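5 Handing rack checks over to the arm

This section applies to sites moving from manual rounds to the Ollness arm with Trimosska scheduling software, release 4 or later. It covers the changeover only. Mechanical installation is in section 3.

5.1 Who does what after changeover

Technicians no longer walk the aisle to press front-panel buttons. The arm does the reach work, and the technician on shift approves each job from the desk and handles anything the arm returns as "not done". Cabling, drive swaps and work behind the rack remain manual.

Staff who used to do the rounds need the operator course before their first shift with the arm. At the Clurnness site, Irfan Ghumman rewrote the shift sheet so that the first half hour is spent on returned jobs. A copy can be requested from your installer.

5.2 Before you start

1. Name one shift lead with stop authority. The lead must be on site while the arm is powered.
2. Collect the paper round sheets for the last 13 shifts. You will need them in step 5.
3. Confirm that the rack model file matches the installed units, top to bottom.
4. Set the approach speed to 70 percent.

CAUTION: Do not reach into the rack while the arm is enabled, even if it is parked. Press Stop and wait for the desk screen to show HELD.

5.3 Changeover

5. Enter each task from the round sheets into the job list. Tasks with no owner go to the shift lead.
6. Run the full list in simulation. Jobs that report contact with a rail or a neighboring unit must be edited and run again.
7. Have a technician who knows the rack review every approach. Record the name in the log.
8. Run the list on the real rack with a technician at the stop button.
9. Keep manual rounds going alongside the arm until the shift lead signs the release form.

NOTE: The log holds 2000 entries. Export it before it fills. Older entries are overwritten without a warning.

NOTE: Order of lights and buttons can differ from one unit to the next. Teach each unit separately. Do not copy a target from the unit above. 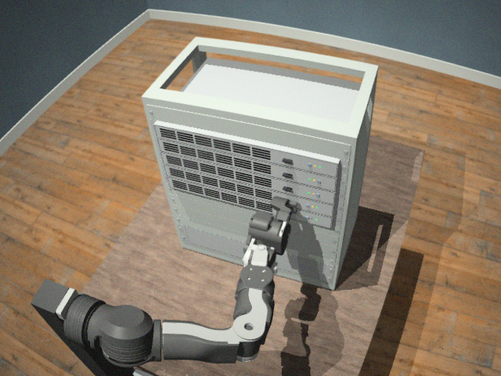
SIMULATION / FRONT-PANEL APPROACH

With five units stacked directly on one another, the controls sit close together and the gripper covers part of the lower grilles as it comes in. Check the fingertip position against the fourth and fifth units before approving a job on either one.

10. If the approach looks wrong, select Return to Desk and add a short reason. The job goes to a person.

Questions about job ownership or shift sheets: I-hsuan Chung, Afridi training desk.

Section revised April 7, 2018.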